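15th September

Cooled semen hold test, stallion Rolov, second collection of the pair.

Collected at the Forsberg barn on the phantom, Missouri-type AV, one jump. Gel filtered in line. Raw ejaculate went straight into the incubator at 37 C and was in my hands before the extender had finished warming, so I left it to sit until both matched. Concentration by the counter came out at 126 million per mL. Parviz Bagheri repeated it on the hemacytometer and agreed closely enough that I am keeping the counter value.

Extended in the skim milk and glucose base to working concentration, then split into two arms:

Arm A: extended only, packed direct.
Arm B: cushion centrifuged, supernatant pulled, pellet resuspended to the same final concentration with 9 percent seminal plasma left in.

Both arms packed with air expelled, bags double sealed, into the passive shippers with fresh coolant cans. Loggers in. The logger in Arm A was still set to the wrong interval from the February work, so its cooling curve will be coarse. Reset after this run. Please check the interval before packing, it is on the first menu.

Motility at time zero was read on the warm stage, with the same chamber depth for both arms. Arm B looked slightly more vigorous on progressive movement but I had one slide with drift and threw it out. Yasaman Zarei read the replacement without knowing which arm it came from. Her numbers are on the sheet in the binder, not copied here. 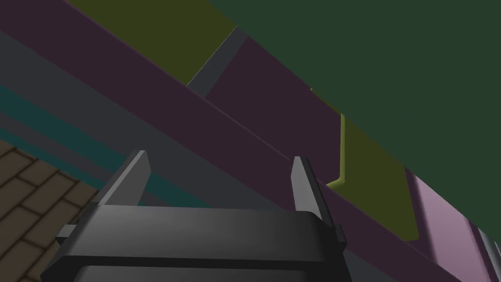

Next reads are at 24 and 48 hours. Warm the aliquots for the full ten minutes before reading. Last time the 24-hour samples were read early and the progressive figures came in low across the board -- the repeat on the same bags was fine. Do not reopen a bag for a second aliquot. Pull everything needed at the first opening and discard the remainder.

Morphology: 100 cells per smear, eosin-nigrosin, oil immersion. Elaheh Nazari has the smears. She is scoring proximal and distal droplets separately this time. In the first collection they were lumped together, which makes that set hard to compare. If the old slides are still readable she will rescore them.

Mares: Jorunar is on the schedule for a dose from Arm B if the 24-hour read holds. Last scan had a 35 mm follicle on the left ovary, moderate edema. Forough Karimi will rescan in the morning and decide on the deslorelin. Nadia is off the list for this cycle, fluid in the uterus on two scans in a row. Culture and cytology are sent, no result yet.

Supplies: down to 2 boxes of AV liners. Cushion medium is fine. The open bottle of extender antibiotic has no date on it, so I threw it away. Date the new one when you break the seal.

Open question for Nazmiye Dağdelen: do we want a third arm at a lower plasma fraction on the next collection, or repeat these two as they stand? I would repeat. One stallion and a coarse logger trace is not much to change a protocol on.

Incubator log signed. Centrifuge rotor wiped down and left open to dry.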